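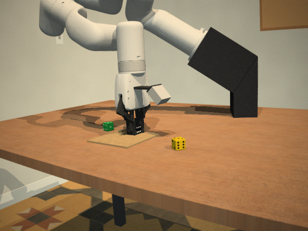 Nouvelles > Atelier > Le dé noir

Accueil Textes Auteurs Contact

Le dé noir

Pak-hei Yeh avait parié 12 euros que mon bras ne poserait jamais le dé noir sur la planchette. J'avais passé tout le mois de mai sur cette simulation (même le carrelage, oui, avec son étoile !), et lui, il mâchait ses biscuits derrière moi.

« Essai 2743 », j'annonce.

La pince descend, serre le dé, s'arrête juste au-dessus du bois clair. Le vert et le jaune attendent à côté. Moi, je ne respire plus.

« Lâche-le », souffle Pak-hei. Il avait oublié son pari, je crois.

À lire aussi
Les tiroirs de Fledwood
Une nuit chez Barken
Skilia ne répond plus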